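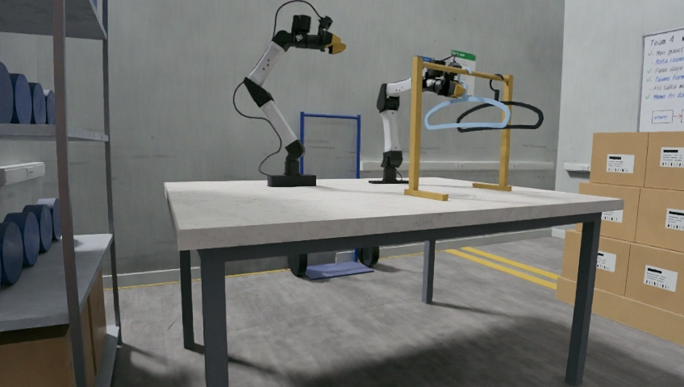

The two-arm cell in simulation, with the rack and both hangers on the table.

Progress report: two-arm garment handling build
Period: up to the end of February
Prepared by: Salma Benjelloun, Grekden shared workshop
Funder: Deltier small projects fund

1. Work done

The simulated version of the cell now runs from start to finish without manual restarts. Both arms are mounted toward the far side of the table. The rack model is a small wooden one with two uprights and a single top bar, and it stands on the right half of the tabletop, within easy reach of the right arm. The left arm has farther to travel, and its paths took most of the tuning time.

We used two hangers, one light blue and one black. They overlap when they sit close together on the bar, and the grasp planner used to treat them as one object. That was fixed at the start of the period. The gripper fingers are modeled in yellow to match the parts we will print.

We ran 3000 simulated trials. The main failure is still the hook catching on the bar when the hanger is lifted at an angle. A straight lift before any sideways move clears most of these, at the cost of a slower cycle.

2. Physical build

The steel for the table frame is cut and the legs are welded. The front rail still has to be drilled. Both arm bases have been test fitted on a scrap top and the bolt pattern is correct.

The first arm is assembled up to the wrist. The second is waiting on joint bearings from Jääskeläinen, who have quoted 8 weeks. I have asked whether they can ship the elbow set first.

Cable routing needs another look. In the model, the cable on the left arm loops well out from the elbow, and on the real arm I would like it held closer to the link.

3. Spending

We have used 50 percent of the materials budget. The bearings are ordered but not yet invoiced. Motor drivers from Ploltico came in under the estimate, and I would like to move the difference to spare gripper fingers. Please confirm that this is allowed.

4. Next period

Drill the rail and fit the tabletop. Finish the first arm and run it alone on the rack. Repeat the straight lift tests on hardware with one hanger, then with 2. Bench time is booked in the evenings from 6 p.m.

The simulation files and trial logs are in the shared project folder.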